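Moving to Medina in December, what do I do about cable

marlo_k
ok so lease is signed, 14 months, place is on the Trernthorpe side of Medina. only two internet choices, Preltton or Werura. Preltton is 40 a month but the guy on the phone said install is "up to" 18 days out?? I work from home. can't do 18 days. anyone had them lately

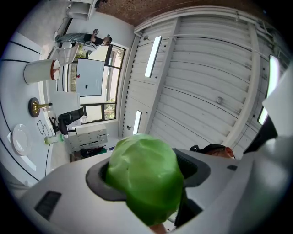
dunegrass
Had Preltton two years. Install was late, then fine. Get the order number in writing, phone people lose everything.

tapwater9
disagree, it was not fine for me. dropped every evening at 7 like clockwork. Werura costs more but it stays up

dunegrass
Evening drops are usually the splitter, not the company. Did you swap it?

tapwater9
swapped it twice. still dropped. they billed me 137 for a tech visit and he was there for less time than it takes to make coffee

marlo_k
137!! ok leaning Werura then. do they drill or use the old jack 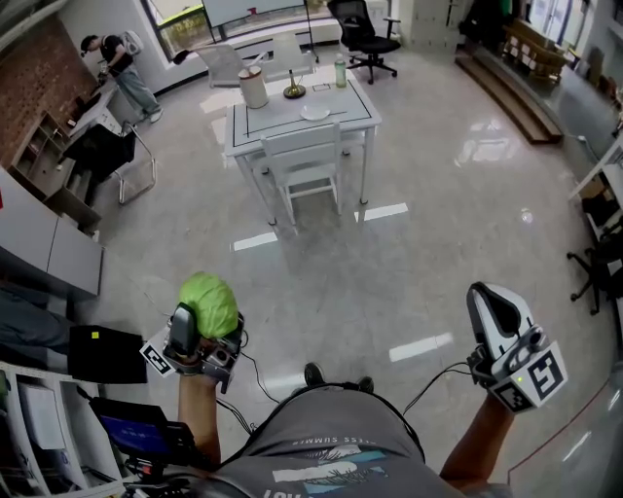

Gwenaël Charpentier
Werura used the old jack at mine, no drilling. Ask for the Thursday crew if you can, they show up. Router spot matters more then people think, keep it up high and out in the open. A table mid-room is ok, like that white one with the plate and the bottle on it, just dont shove the thing on the floor behind a chair. And return the old box yourself, get a reciept.

dunegrass
Still say Preltton for that price. 14 months of Werura adds up

marlo_k
calling both at lunch, will post what they say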